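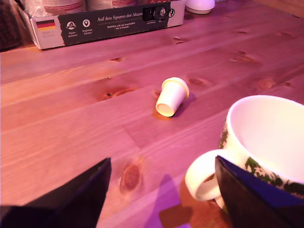 Pink light on a wood tabletop, small cup on its side.

### 1/13
Notes on colored LED lighting at home, written June 22, 2023, after rewiring one room. Covers mixing, dimming, voltage drop and white balance. No buying advice beyond what I installed.

### 2/13
Pink and magenta have no wavelength of their own. There is no single-wavelength source you can buy that gives you magenta. You get it by running red and blue together and leaving out most of the green. An RGB strip does this easily. A white bulb behind a filter does it too, and throws away a lot of light on the way.

### 3/13
Consequence: surfaces sort themselves by what they reflect at each end of the spectrum. Bare wood returns a lot of red and little blue, so it goes warm and stays fairly bright. Green leaves go nearly black. White plastic and white ceramic take the color of whatever hits them.

### 4/13
Text is where people notice a problem first. Red ink on white paper nearly vanishes under strong red-heavy light. Blue pen survives. If you label storage boxes or spice jars, use black marker.

### 5/13
Hardware in my room: 6 meters of Disora RGBW strip at 24 volts, one Rieger controller, one Sitlow wall switch on the supply side. The desk lamp is separate and has a plain Justa white bulb in it, on its own circuit. The strip sits in an aluminum channel with a frosted cover.

### 6/13
The W in RGBW matters more than the app does. White mixed from red, green and blue has gaps between the peaks, and skin and food look wrong under it. A dedicated white chip fills those gaps. For anything you read or cook by, use the white channel and turn the color off.

### 7/13
Voltage drop. A long strip fed from one end gets dimmer toward the far end, and on a mixed color it also shifts hue, as the blue and green chips need more forward voltage than the red. A pink run that turns redder along the wall is usually this. Feed both ends. I did, and the shift went away. 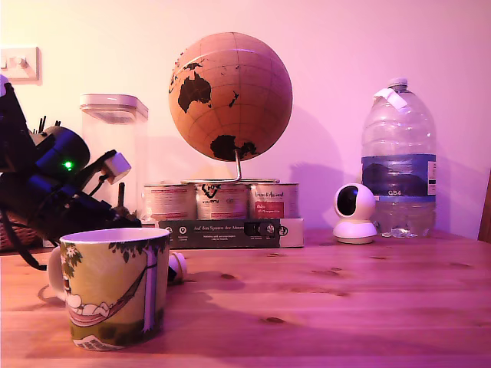

### 8/13
Dimming. Most controllers switch the strip on and off quickly and vary the on time. Your eye averages it. A phone with a short shutter doesn't, and you get dark bands across the picture. Two fixes: a controller with a higher switching frequency, or a longer exposure. The Rieger has a menu setting for the first one. It ships on the low value.

### 9/13
The slider is not your eye. Half duty cycle looks much brighter than half. Controllers with a proper curve correct for this. Ones without it do nearly everything in the bottom quarter of the slider, and low levels move in visible steps. Check this before you mount anything, with the room dark.

### 10/13
White balance. The temperature slider in a camera app runs from blue to amber. Pink is mostly off that line, so you need the tint control (green to magenta) as well. Auto will try to pull a pink room toward gray and often lands somewhere muddy. Lock it before you shoot, or shoot raw and set it later.

### 11/13
Even then, there's a limit. If the source has almost no green in it, the green channel is mostly noise, and pushing it up gives you brighter noise. If you want a pink room and accurate objects, light the objects separately with white and let the walls have the color.

### 12/13
Adaptation. After 15 minutes in pink light the room looks much less pink, and daylight through the next doorway looks green. Nothing is wrong with the strip. Don't adjust levels at the end of a long session; leave, come back, then decide. I keep 2 presets and stopped making new ones.

### 13/13
Still open: whether the supply should be switched at the wall or left on. Switching it at the Sitlow kills the standby draw, but the controller forgets its last color and wakes up full white — unpleasant at night. A firmware update is listed for September. Until then I leave the wall switch on and turn the strip off from the controller. If you have the same controller and it holds its state through a power cut, reply with your firmware version.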